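電子レンジ操作データ収集 中間進捗報告(6月)
提出先:Paquette基金 事業担当 Shirley Desjardins 様
作成:Jirnisby計画 データ収集班 Normand Lavoie

今期は、家庭用電子レンジの扉の開閉と操作ボタンの押下について、遠隔操作による教示データの収集を進めました。収集環境と進み具合、残っている問題、来期の予定を報告します。 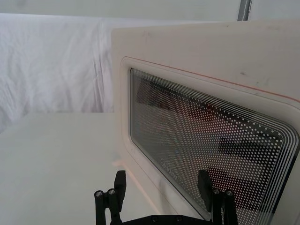
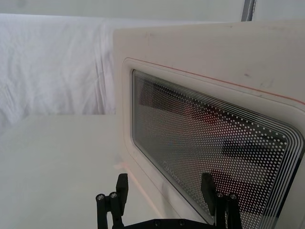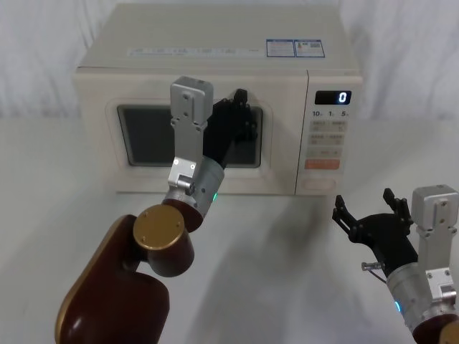 卓上に電子レンジを置いた収集環境。上の2枚は手首側のカメラ、3枚目は頭部側のカメラによる。

今期末までに採用したエピソードは486本です。契約上の最終目標は3,000本で、進捗としては計画を下回っています。遅れの主因は、前半に操作手順書を改訂し、それ以前に収録した分を採用数から外したことにあります。旧手順では扉に近づく経路を操作者に任せていたため、同じ課題でも動作の長さが大きくばらつき、学習側のBinta Bakoから使いにくいとの指摘がありました。改訂後は開始姿勢と終了姿勢を固定し、途中の経路だけを操作者の裁量としています。対象機の操作部は扉の右側に縦に並んでおり、表示部の下にベージュの小さなボタンが4つ、その下に横長のものが1つ、さらにオレンジがかった赤のスタートボタンがあり、扉を開けるボタンは一番下です。ボタンの名称は機種ごとに違うので、指示文では名称を使わず、位置と色で書くように統一しました。「一番下のボタンを押して扉を開ける」といった書き方です。

採否の判定はMackenzie Cloutierが担当しています。全エピソードを再生し、指が目標以外のボタンに触れたもの、本体が卓上でずれたもの、カメラ映像に欠落があるものを不採用とします。不採用で最も多い理由は本体のずれでした。扉を閉める際に押し込みが強すぎると起こります。当初は滑り止めを敷いて対処することを考えましたが、実際の家庭では固定されていない場合が多いため、敷かずに操作者の訓練で減らす方針としました。ずれたエピソードも削除はせず、失敗例として別の区分に保存しています。失敗例を学習に使うかどうかは未定です。

操作者は現在11名です。新しく入った操作者には、本収録の前に練習として40本を収録してもらい、そのうち後半の採用率を見て本収録に移るかどうかを決めています。この本数はMurray Marchandの提案によるもので、少なすぎるという意見も班内にありますが、今期はこのまま運用しました。扉の開閉は比較的早く安定します。ボタンの押下は習熟に時間がかかり、特に小さいボタンでは頭部側の映像だけに頼る操作者の採用率が低くなりました。手首側の映像を併用するよう指導を改めてからは改善しています。

収録データの管理には、前期に引き続きClirisを使っています。関節角、グリッパの開度、各カメラの映像を同じ時刻基準で記録し、指示文と採否の結果をエピソードごとに付けています。今期、手首側の映像だけが他の記録より遅れる不具合が見つかりました。原因は記録用計算機の書き込み待ちで、保存先を分けて解消しました。影響を受けた分は時刻の補正で使えるものと使えないものに分け、使えないものは採用数に含めていません。

学習側では、採用分の一部を使った予備的な訓練をGaker上で行いました。扉を開ける動作は、収録時と同じ配置であればおおむね再現できています。本体の向きを変えると成功率が下がり、ボタンの押下は同じ配置でもまだ安定しません。評価の回数が少ないため、今回は数値の報告を控えます。次回の報告では、配置を変えた条件を含めて結果を出す予定です。窓の部分に周囲が映り込むことの影響も調べたいと考えています。手首側の映像では窓のガラスが大きく写り、操作者からも見づらいという声が出ています。照明の位置を変えた収録を少数行い、差があるかどうかを確認します。

予算の執行は、人件費が計画を上回り、機材費が計画を下回っています。人件費の超過は再収録によるものです。機材費は、予備グリッパの購入を来期に回したため残額が出ました。費目間の流用が必要になるかどうかは、来期の初めに見積もりを出したうえでご相談します。

来期は次の順で進めます。
1. 本体の向きと位置を変えた条件での収録
2. 皿の出し入れを含む課題の手順書作成と試行収録
3. 別機種の追加(機種は選定中)
4. 失敗例の扱いについて、学習側との取り決め

このうち2は、両腕を使うか片腕に限るかで収録時間が大きく変わります。試行収録の結果を見てから本数の配分を決めたいので、配分案の提出期限を来期半ばまで延ばしていただけるようお願いします。最終目標の本数の変更は、現時点では求めません。

本件に関するお問い合わせは、Normand Lavoieまでお願いします。データの仕様に関する内容はBinta Bakoが回答します。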